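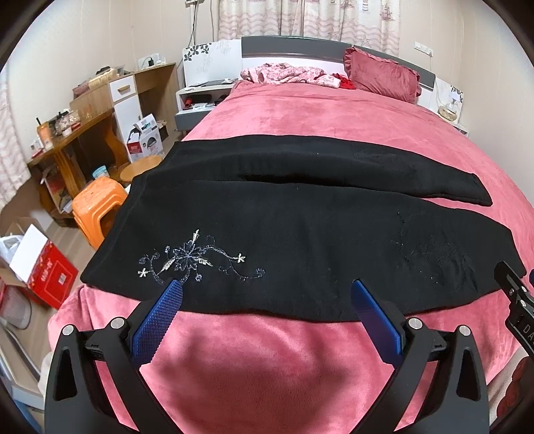 Search this site
Type and press enter

Stop telling me the away end doesn't matter

I've been going to Oakley away games since I was small enough to need lifting over the turnstile, and I've never been as cross about a ticket allocation as I am this week. We've been given 600 for the cup tie at Brernholm. Six hundred! In a ground with a whole stand that sat shut in January when we went there in the league.

The club's line is that it's a policing matter and their hands are tied. Fine, maybe it is. But I'd like somebody to ask, loudly, in public, before they shrug. Supporters of every other side in our division seem to manage a proper away following there, and I can't see that we're any more trouble than they are (we're mostly middle-aged and worried about parking).

And players do notice. Watch Tiseo's winner from January again – he runs 60 yards past his own bench to get to us, boots caked, grinning like a kid. He didn't do that for the corporate seats. We were 2 down at half-time that night and the noise never dropped, and I will argue with anyone who says it made no difference to the legs out there.

Then there's the money. Tickets are going through the Furnis app, which fell over on me twice before lunch, and by the time you've added the coach and something to eat you're looking at £100 a head. I'll pay it, because I'm daft. Plenty of people I stand with can't, and they're the ones who start the songs.

So open the other stand, knock a bit off the price and let us in. I'll even sit down for the first ten minutes if the stewards ask nicely.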